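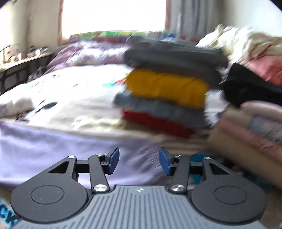 The gripper at the bed, with folded clothes stacked near the front edge.

MIRKPORT RECALLS 524 LADWOOD GRIPPERS OVER STICKING FINGERS

Margate, 11/01/2024 — Hi, Aigars Uibo from Mirkport. I run the tools team, and I'd like you to get this news straight from me. We're calling back 524 of our Ladwood hand-held grippers for a free repair.

The trouble is in the release. On some units the fingers close on a piece of cloth and then stay closed when you let go of the trigger. We've had 71 reports so far, mostly from people folding laundry all day long, and two of them were pinched fingers (both fine, thank goodness!). We traced it to a return spring from one batch that gets weak with use.

If your serial number starts with 75, please stop using the gripper and don't try to pry the pads apart by hand. Send it to our Kinyua shop — we pay the shipping — and we'll fit a new spring and test it before it goes back to you. Repairs start in November.

Grippers with any other serial number are not part of this recall.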